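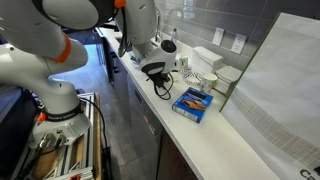
How does a school play get made?

Have you ever sat in the school hall and watched older pupils act a story? It looks easy from the chair. But a play of 15 minutes can need up to nine weeks of work!

First there must be a script. A script is the story written as talking. Each person in the story has lines, and the lines are the words this person must say. At Grudstead Primary the pupils in Year 5 wrote their own script last spring. It was called The Bell of Dirville and it told of a town where the bell rings by itself at night.

Next come the parts. To get a part, you read a few lines aloud in front of the teacher. This is named an audition. You do not have to be the loudest. The teacher listens if you speak clearly and if you look up from the paper.

Then you rehearse. To rehearse means to do the same piece again and again, until you know it without the paper. Grudstead rehearsed two times every week, after lunch. In the beginning everybody stood in a straight line and looked at their shoes. It is quite normal.

Some pupils do not want to act, and for them there is also much to do. They can paint the scenery, look after the costumes or make the sounds. For the bell of Dirville they hit a saucepan lid with a spoon behind the curtain.

What if you forget your line? Wait, and breathe. The prompter sits at the side with the script and whispers the first three words to you. Usually the rest comes back into your head.

New words: script, audition, rehearse, scenery, prompter.

Text: T. Mousavi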